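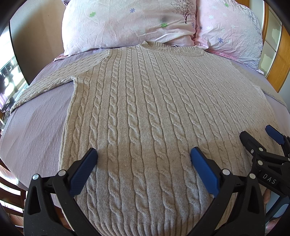

A cable-knit sweater laid out on the bed, neck towards the pillows.

The winter of the small film

For three months I watched almost nothing new. I was tired of films which are two and a half hours long and end with a promise of the next one. Then a friend sent me a link to Tully Road, a documentary of 82 minutes, made by two sisters with one camera between them, and I watched it twice in the same evening.

The subject does not sound like much. In a town called Flonmont, a man who repaired radios has died, and he left behind a room full of tapes. On the tapes are telephone calls. He recorded his own calls for most of his adult life, to his brother, to the bank, to a woman he addresses only as "my dear neighbour". The sisters rented the flat above the shop and listened to 735 of them before they filmed anything.
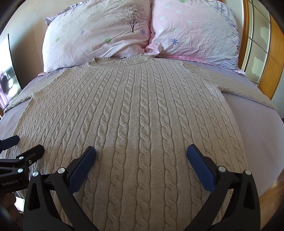 Words: Radymyr Hordiienko

I should say that I came to the film with suspicion. Documentaries about a dead stranger's belongings are by now a small genre, and many of them cheat. They know the answer from the first day and they pretend, for an hour, to look for it. When the older sister said in the opening minutes that she wanted to find the neighbour, I was already preparing my complaint.

But the film is patient with its own question. We hear the man argue over an electricity bill. We hear him describe soup. The picture during these calls is mostly the street outside, early in the morning, with the bakery van coming and going, and after some time you begin to listen the way one listens through a wall. The voice of the neighbour is never heard, as he recorded only his side of the line. What she answered must be guessed from his pauses. There is one pause, near the middle, which lasts almost a full minute. In the cinema where I saw it the second time, in March, a man in my row put down his drink very carefully so that it would not make a sound.

I will not tell whether they find her. I will say only that the last part, in which the sisters disagree with each other on camera, divided the people I have talked to. My editor thinks it belongs to another film. For me it is the best part. The younger sister believes that the tapes should not have been played to anybody, and she says it while she is editing them. She does not win the argument, otherwise we would have no film, but her sister does not answer her very well either.

There are weaknesses. The music by the duo Otomau is beautiful and there is too much of it. Twice it comes in exactly when the voice on the tape has become interesting. A visit to the brother's farm gives us some cows and little else, and I suspect it stayed in the film because the drive was long.

Tully Road was made for very little money. Hikness, the distributor, printed posters for only a few towns, and around 3,000 people saw it in its first month. Since then it has travelled slowly, mostly by people telling each other. I have seen it compared to thrillers, and I think this does it harm, because whoever comes for a shock at the end will be sitting there impatient during the soup.

Go in the afternoon if your cinema offers it. When I came out it was still light, and I walked home instead of taking the tram. On the way I telephoned my brother. We spoke for a while of his roof, which leaks again, and of what the man wants to charge for it.

Tully Road is showing in selected cinemas and can be rented from Hikness.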